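Re: [pravar-data] Blurred wrist frames in the plate-and-fruit set

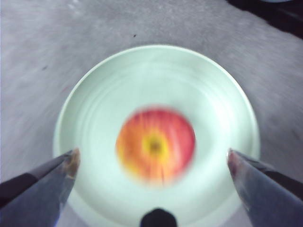
Wrist view, apple on plate, fingers open. Typical of the frames under discussion.

Sivaprasad Shetty wrote:

> I have been through the June upload for the plate-and-fruit task and I
> am not happy with the wrist stream. A good share of the frames are
> smeared, mostly during the approach. The side camera is fine. Before
> Bultel starts the next training run I would like to drop every episode
> with more than 43 blurred wrist frames. By my script that takes us from
> 2601 episodes to 880. Any objection?
>
> Also, can we please agree on what counts as the start of an episode? The
> Betier operators and ours are clearly doing different things.

Yes, I object to the first part. The second part I agree with, see below.

On the blur. The frame at the top is one your script rejects. The skin of the fruit is smeared into streaks and so is the speckle on the table. But the position of the apple on the plate can still be read, both fingers can be seen, and the gap between them is plain. For a policy that has to decide where to close, that is most of what it needs from the wrist. I would not use it to teach anything about surface texture, and we are not trying to.

The larger problem is what the filter selects for. Blur goes with wrist speed. Throw out the blurred episodes and you keep the slow operators, plus the fast ones on the occasions when they hesitated. We did this by accident on the Baumgartner arm last year, with a sharpness threshold left over from the calibration code, and the trained policy crept towards the object and stopped short of it. It took us far too long to find the cause. I do not want to do that again with a set three times the size.

What I would propose instead:

Keep all the episodes. Store the blur score per frame as a separate field, so that anyone who wants to mask or down-weight can do it at load time. The score your script computes is good enough for this, but please write out the raw value and not the pass/fail flag.

Hold back 100 episodes chosen at random across operators, before any filtering, and use those for validation in both cases. Then Bultel can train once on everything and once on your 880, and we compare on the same footing. The training budget will differ, so match the number of gradient steps, not the number of epochs.

For new recordings, shorten the wrist exposure. The bench lighting is bright enough to allow it. Fix the gain as well, otherwise the driver will raise it on its own and we exchange streaks for noise. If the picture comes out too dark at the new setting, say so on the list before changing the lamps, as the side camera is tuned to them.

Do not ask the operators to slow down. If anyone has already been told to, I would like to know which sessions are affected.

On episode start. Our rule has been that recording begins at the first commanded motion after the reset pose. Betier start when the operator presses the pedal, which can leave a long stretch at the front with nothing moving. I suggest we adopt the first commanded motion everywhere and trim the Betier files to match. The command log has what we need, so it can be done without looking at the video. Keep the untrimmed originals.

End of episode is less settled. Some operators let go and stop, others return to the reset pose first. I have no strong view, but it should be written in the task sheet, and at present it is not.

One smaller thing while I was in the files: the fruit name in the task text is sometimes "apple" and sometimes "the red apple". If that is deliberate variation, fine, but it follows the operator exactly, so I doubt it. Either shuffle the wordings across operators or use one.

I can do the trimming script. Sivaprasad, could you do the blur field, and hold the upload to Bultel until both are in?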